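Why I Keep Going Back to the Small Museums

I spent most of last Sunday in the reading room of a town archive, and I can't remember a better day out this year. I went for one thing, a parish ledger from 1660, and came home with a notebook full of people I had never heard of.

The ledger lists 46 households. Next to eight of them the clerk wrote a single word, "gone," and left it there. Were they sick? Did they move down the river to find work? I sat with that page for the better part of the afternoon and I could have stayed longer!

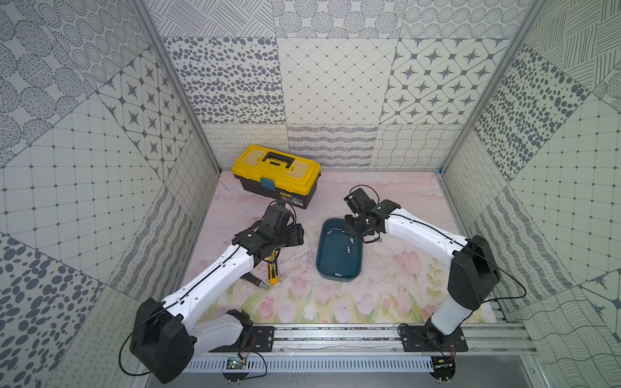 Big national museums do a wonderful job with kings and battles, and I'll happily stand in line for them. But a place like this one lets you put your own nose over the page. Krum Kelmendi, who was at the desk, brought me three more boxes I hadn't asked for -- tax rolls, a bundle of letters from the Lindqvist family, and a hand-drawn map of the old mill road with the names of the fields still on it.

I wish every school within driving distance would bring kids in for a morning. Let them find their own street in the tax rolls, or a last name they know from class. Dates on a board never did much for me at that age, but a grocer complaining about the price of candles in 1810 would have had me hooked. I'm going back in April for the rest of the letters.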